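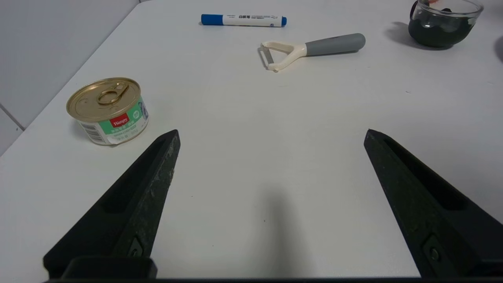 Nustport Pet Pantry and Swap Room
Minutes of the February planning meeting

Started 6:35 p.m. in the back room. Ottar Isaksson in the chair, Lei taking notes (so blame me for the spelling!).

1. Last month's minutes
Approved with one fix: the bird cage went to the family on Narell Street, and we had written Narell Avenue.

2. How the shelves are doing
What a month! Ottar read out the January numbers and we had to ask him to say them again. The pantry gave out 2,461 cans and pouches and served 83 households, our best January so far. Dog food is in good shape. Cat food is lower than we like, and the small single-meal cans go fastest of all, especially with people who have one older cat and don't want an open can sitting in the fridge.

Pull-tab lids came up again. Several visitors have trouble with can openers and ask for ring-pull cans by name, so we agreed to keep those on the front shelf at hand height and put the plain-lid cans one shelf down. Lei will make the shelf cards.

3. Labels and sorting
Long and cheerful discussion. Donated cans come in with all kinds of labels, some with very small print, and we lose time at the sorting table turning each one around to find the animal and the date. Agreed:

Write C or D on the lid in marker, big enough to read from above.
Put the date on the lid as well, month and year only.
Leave the barcode showing. The Grivonix scanner won't read it through tape, and we have tried.
If the label doesn't clearly say which animal it is for, put the can in the question bin and someone will look it up later.

Ottar asked that markers come back to the white table when people finish with them. Four went home in coat pockets last month, two of them his.

4. The white table
Everyone loves having a big clear surface to sort on. There was a suggestion to cover it with a plastic cloth. We voted to leave it bare, as it wipes down quickly and cans slide around on the cloth we tried in the fall. Please check for marker before you leave and use the spray under the sink, not the scratchy pads.

5. Money
Balance is $700 after the shelf brackets. We agreed to spend $53 on lid stickers, fresh markers and a second date stamp. Whatever is left from that goes to small cat cans. Passed with no objections and a bit of clapping.

6. Spring swap
We're doing it again! Beds, carriers, leashes, scratching posts, all welcome if they're clean. Setup starts at 9 a.m. and doors open at 10. Still needed: someone with a truck, two folding racks, and a person who is happy to fit collars on wiggly dogs. Lei will ask at the library about putting up a poster.

7. Anything else
The side door sticks when it rains. Push low, near the hinge. Ottar will plane it when the weather dries out.
The tub of fish flakes in the hall closet is free to anyone with a tank.

Closed at 7:50 p.m. Snacks next time: Ottar, who has promised the cardamom buns.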